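Speaker notes: Promo codes at Stillero, what we changed
Speaker: Sabina Saha. Questions go to Sandra Stockdale afterward.

Slide 1. Title. Give name and team, move on.

Slide 2. Starting point. 2524 active codes in the table in October. Percent-off, fixed amount, free shipping, all in one format. No owner field. Expiration date optional.

Slide 3. The stacking problem. A free shipping code plus a fixed-amount code could take a small order below cost. Walk through the Dedetmont fermenter order line by line. Pause here, people will want to read the numbers.

Slide 4. New rules. One code per cart. Free shipping is now a cart threshold and needs no code. Every code has an expiration date and an owner. Maximum life is 46 days.

Slide 5. Coupon sites. Clillis and Dawber both pull from our feed. Clillis refreshes every 2 hours, Dawber once a day. Expired codes stay visible on Dawber until the next pull, so we hold a grace period of 18 hours on the checkout side.

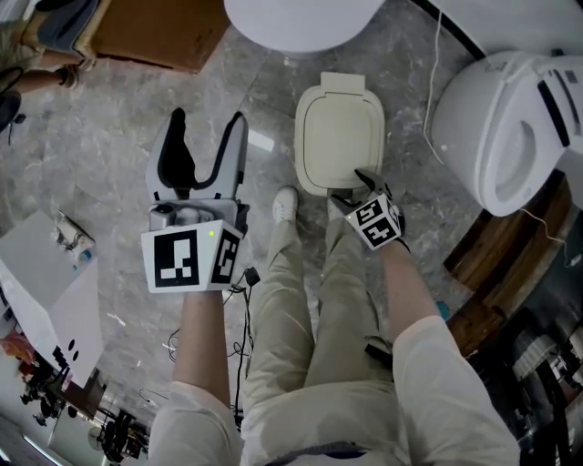
Slide 6. Error messages. Old text was "Invalid code" for every case. New text separates expired, wrong product, and minimum not met. Show the minimum-not-met message with the dollar amount filled in.

Slide 7. Still open. Gift cards are handled as codes in the old checkout. Sandra has the migration plan. Refunds on partly discounted orders still go through support by hand.

Skip slide 8 if past 3:40.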